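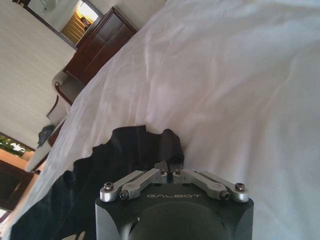
2026-10-27

Hymnal scanning, Penness set. Picked up where I left off, p. 53 of the second volume. Binding is worse than the first one, spine gives a little every time the cradle opens. Went slow.

Valentina Daza sent over her list of the translated verses the Dromside mission used. 19 of them have no tune named. She thinks most were sung to whatever the missionary couple already knew from home. Plausible, but I'd like one letter that says so. Checked the September batch of letters again: lots on the roof, the boat, a fever, money from the sending church. One line on singing, "the women have it by heart now," no title. Maddening.

OCR on the hymnal text still bad. Long s is fine, it's the accents on the local-language pages that go. Tried the Grasso settings Valentina likes, contrast up, despeckle off. Better on the verses, worse on the footnotes. Keeping both outputs in seperate folders for now, don't merge them!!

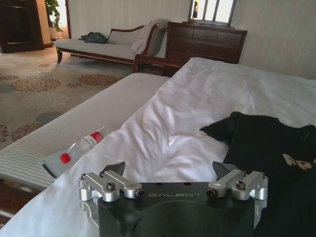

Catalog: Wastine export choked again at 3000 records. Split it into 3 files, all went through. Need to fix the field for denomination, it takes one value and half these congregations changed hands at least once. Put the later name in notes until we agree on something.

Psalm 100 turns up twice in vol. 2, different wording, same meter. Second one has a pencil mark next to it, maybe initials, maybe just a tick. Rescan at higher res before anybody quotes it. Have not looked at the back flyleaf yet.

Also the women's study notebook. Cover says prayers, inside is mostly attendance and who brought what. Good stuff for the chapter on lay leaders, so it goes in the scan queue ahead of the sermons. Sermons can wait, there are typed copies of thsoe.

To do: ask Valentina which spelling of the river she's using. Weights for the cradle. Email the archive re permission for the two portraits, still no reply.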